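Stop buying new dish towels

Lungile Shabalala

Every January the same thing. New year, new kitchen, new stack of towels.

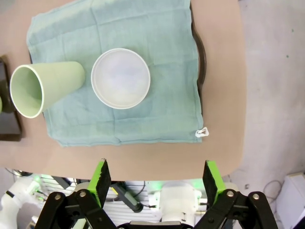 I've had mine since my first apartment. Thin, stained, dries a glass better than anything Fevetti sells. New ones just push water around for 2 months. Then they get good and people throw them out — becuase of a stain!

My sister paid way too much for a set of 2 from Brusteler. Too nice to use, she says. So they hang on the oven door and she grabs paper.

Paper towels. For a spill. Drives me nuts.

Wash them hot. Skip the softener, it ruins them. Hole in the middle? Cut it up for rags. Cheap, and teh drawer finally closes.

Anyway, keep the old ones. Mine are going in the wash Monday.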